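Kitchen check, Illey Hall, done 1/30/26

I do this one every winter and again in August, and I'm working from the same sheet as always, so if you want the blank version it's the one pinned inside the store cupboard door. My comments go under each item. I've rambled a bit, sorry, I had a cup of tea on the go.

1. Floor dry, no trip hazards
OK. The mat by the back door has started curling at one corner again. I've turned it round for now but it wants replacing before somebody goes flying with a tray.

2. Extinguisher and fire blanket in place, tags in date
OK, both. Extinguisher tag reads 2307, same as on the sheet. The blanket had a tea towel hung over it (please don't!).

3. Sockets and leads
Mostly OK. The Tuvero kettle has a lead that's gone stiff near the plug. Not split, no bare wire, but I've put a sticker on it and I'd like it swapped. Toaster fine, crumb tray emptied, and goodness it needed it.

4. Hot water temperature at the sink
Not done. I left the thermometer at home. Will do it when I come back for item 8.

5. Fridge temperature
5 degrees. Good. There's an unlabelled tub on the bottom shelf and I'm binning it at the end of the week if it hasn't been claimed.

6. Knives and sharps stored safely
OK. All in the block, none loose in the drawer, which makes a lovely change from last time.

7. Crockery free of chips and cracks, draining properly
Needs another look. I got through 16 plates and had to send two of the Krishnan side plates to the bin, both with chips you could feel with a fingernail. With the bowls, run a finger round the rim and tilt each one to the light, as a hairline crack is easy to miss on a glossy glaze. Patterned ones are worse, you have to look twice. And rims down in the rack, please, or at least well tipped over, so the water doesn't sit in the bottom.
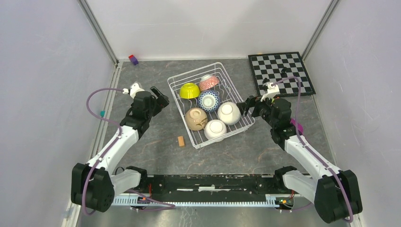 The bowls in the rack, and then a closer look at two off-white ones.
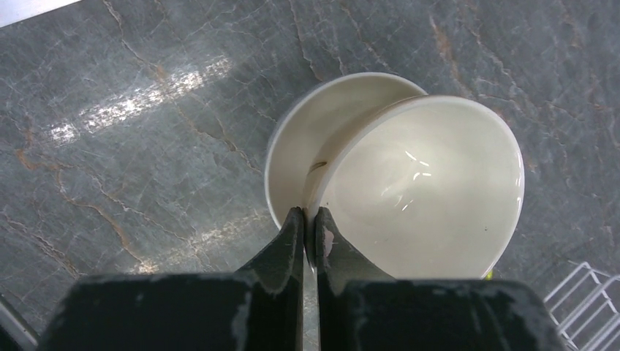

8. Cupboard doors and shelves
Fail, only just. The top hinge on the left-hand wall cupboard is down to one screw and the door drops when you open it. I've tightened what's there. Fostden do the hinges in packs and I think we've still got a few spare in the shed, so I'll have a rummage before anyone spends money.

9. First aid box
Plasters low, everything else there. The eye wash has 7 months left on it so leave it be.

10. Cleaning products locked away
OK. Key back on its hook.

To do: kettle lead, door mat, cupboard hinge, plasters, water temperature. I'll tick them off on the paper copy as they get done, and if you do one before me just initial it.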